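Folding help wanted — linens, towels, kids stuff — part time, Vadton

Posted in: Jobs / Household and Cleaning
Location: Fidby workroom, Vadton (side door, next to the Adow parking lot)
Start: February, sooner if you can
Hours: mornings, 4 shifts a week, done by lunch

Quick one, we are short handed and need people who can fold. Fidby takes in household laundry from families and a few rental places. It comes to us washed and dried. We sort it, smooth it, fold it, stack it, bag it. No washing, no ironing, no driving.

We have 2 openings. Would prefer to fill both in one go but will take one good person now and keep looking.

What the work is
Bags come in first thing. You empty one bag at a time on the table, sort by type, fold, stack, check against the slip, back in a clean bag with the name tag on top. Then the next one. Towels, bath mats, pillowcases, T-shirts, baby blankets, crib sheets, the ocasional fitted sheet (yes you have to do those too, we will show you).

One family's things never share a table with another family's things. This is the rule we are strict about. A lost sock is annoying, a lost baby blanket is a very bad evening for somebody.

How we fold
Towels — thirds the long way, then half, then half again. Fold side facing out on the stack. Run your palm over it before each fold or the creases get locked in.
Printed kids things — print on the outside, so the parent can tell which is which without opening the pile.
Soft clothes — flat stack, biggest at the bottom. Don't build it too high, it leans and then you're doing it over.
Anything with a stain, a tear or a missing button goes to the side with a note. Don't try to fix it.

We work on a green grid cloth. Use the lines to get your edges straight, that's what it's for. After a week or so you won't look at them much.
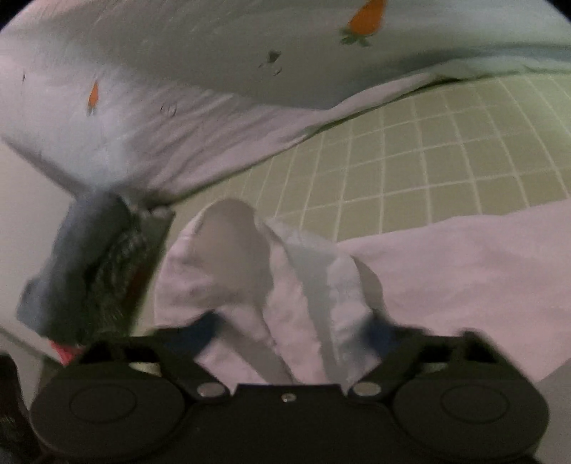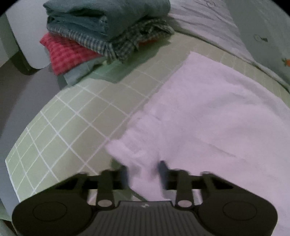

Carrot print and a white towel, next to the green grid.

Myung, on the towels: I came in thinking I knew how to fold a towel and I had to relearn it. In my first week mine were all different sizes and the stack looked like stairs. What helped was doing the long fold first every single time and not chatting till I had it. Now I like towels best. Small thin stuff is harder, it slides and the edges roll up on you. If you are new ask for the towel bags first and leave the baby things till your hands know what they're doing. Also bring your own hand cream, cotton dries your skin out something awful.

OK so what we want from you

— You can stand for a shift. There are stools but most people end up standing
— Clean hands, short nails or at least no snags, no rings with stones
— You can read a slip and match it to what's on the table
— You show up. If you can't, text the night before
— No strong perfume or smoke on your clothes, it gets in the towels
— Fine with a radio on low

Experience is nice (hotel, laundromat, hospital linen, your own four kids) but not needed. First two mornings are paid training at the full rate.

Pay
Hourly, paid every other week. We'll give you the rate on the phone before you come in, it depends a bit on wether you want the early start. There is a 300 dollar bonus after your first three months if your slips have been clean. Coffee is free. Parking is free in our lot only, please don't use Adow's, they do tow.

How to apply
Send a short message thru the contact button on this page. No resume needed. Tell us:
which mornings you can do
when you can start
if you have folded for work before, and where
a phone number that you pick up

We'll call you back and set up a time to come fold one bag with us. Takes under an hour, paid, wear something comfortable and flat shoes. You'll know pretty fast if it's for you, so will we.

No agencies please. Must be 18 or over. If the ad is still up the spots are still open — no need to write and ask.

Fidby, Vadton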